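L'atelier a sa grande table !

Vous étiez nombreux à nous demander quand l'atelier de reliure pourrait enfin travailler autrement que sur des bureaux poussés les uns contre les autres. Eh bien voilà, c'est fait — et quelle table ! Longue, étroite, d'un vert menthe très pâle qui met de bonne humeur dès qu'on pousse la porte. Linnea Dahlgren l'a repérée en avril dans le stock d'une école qui fermait, et nous sommes allés la chercher le matin même.

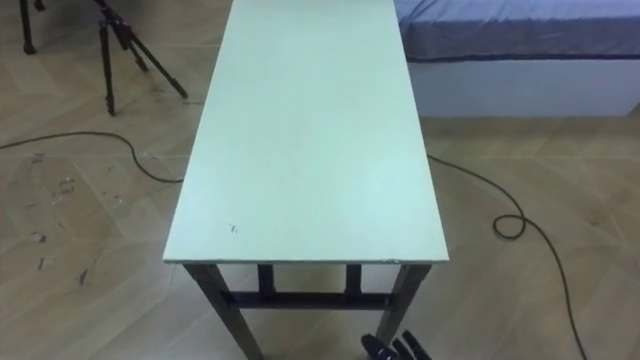
La grande table de l'atelier, plateau vert menthe et piètement sombre.

Le plateau est bien plat, lisse, un vrai bonheur pour plier et encoller de grandes feuilles. Il y a quelques petites taches foncées et un minuscule éclat sur le bord avant, et franchement on les aime déjà ! Le piètement brun-noir, avec sa traverse, se marie à merveille avec le sol clair à chevrons (on n'aurait pas osé choisir cette combinaison sur catalogue).

Premier chantier : les cahiers du fonds Nyamweya, 471 feuillets à remettre en ordre avant l'été. Ottar Tangen apportera ses presses et montrera la couture sur rubans à ceux qui veulent s'y mettre. Débutants bienvenus, tablier conseillé — la colle ne pardonne pas.

Commentaires

Maëlle : Oh ce vert ! Je viens avec mes vieux carnets.

Ottar T. : Je prends aussi les plioirs en os, il y en aura pour tout le monde.

Jocelyne : Peut-on s'inscrire pour la couture seulement ?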